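Progress report: gripper and arm purchasing, Flurnevdale site
By the Vanon household robotics team
2 Sep 2025
7 comments · 16 shares

Hi all — good news first, the curtain work is moving and we're still inside the budget you approved! I've spent most of this period on quotes (so many quotes), and I think I finally have a plan I'm happy to put in front of you.

Muvau came back with a decent price on spare fingertips, $70 a pair, and I'd like to order up to 16 pairs so we stop rationing them. Linkage bolts are cheap, $623 covers a whole year of those plus the calibration kit. The second arm is the big one. Chiang wants a deposit by December, and I'd rather lease than buy until we know how it copes with thin fabric, which is still our hardest material by a mile.

What I need from you is a yes or no on the lease, and permission to move the leftover travel money into spares. I'm also keeping seven service days in the plan — I cut them last time and regretted it.

Current setup at the window, GALBOT gripper and the sheer curtains:

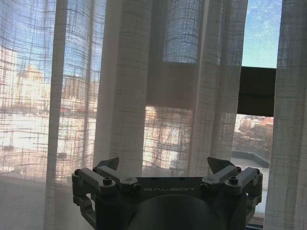
Reply from Vanon Finance: Spares are fine, go ahead and move the travel money. On the lease, can you send the monthly cost next to the purchase price before we commit to Chiang's deposit?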